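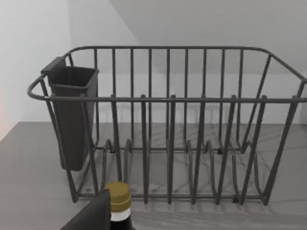
Dish rack and bottle in the simulated kitchen

Search this site Search

Wrist camera and overhead camera disagree in policy evaluation

Tharindu Sivakumar
I am evaluating a two-arm imitation policy in simulation, trained on 2,684 demonstrations. With overhead and wrist views together it completes 97 of 200 rollouts. With the overhead view masked it completes 24. Is masking at test time a valid ablation, or do I need to retrain for each camera set? One moment of the bowl task, overhead:
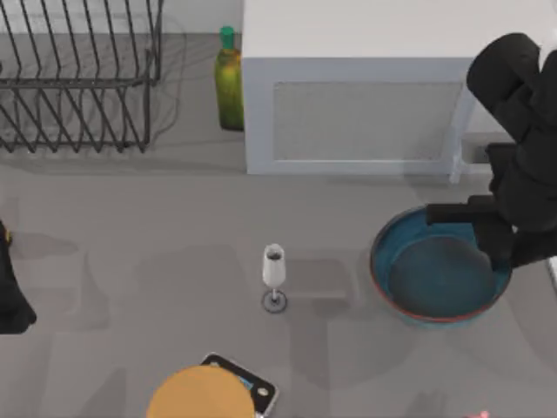
Replies

Coswood
Retrain. A policy that has never received a blank view is out of distribution when you blank one, so the 24 mixes lost information with input shift. Random view dropout during training is the cheaper option - report both if you can. Also check what the overhead view supplies. The glass by itself at the center of the counter is easy to locate from there. 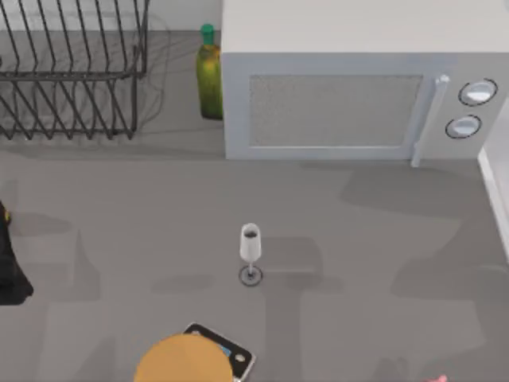 Overhead view: rack, green bottle, microwave, glass

Up close, much of that context is gone. A wrist view over the bowl is mostly rim, teal wall and floor, with strong contrast between dark and light regions on the floor.
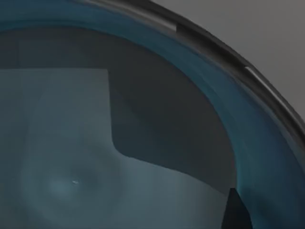
I would log action error separately for approach and contact. If the masked policy only fails on approach, your result is about localization and the grasp itself may be fine. Keep seeds fixed across conditions.

Juška
just mask it, everyone does. worked for me in February

3 comments · 2 shares
Contact · Copyright Numico · Back to top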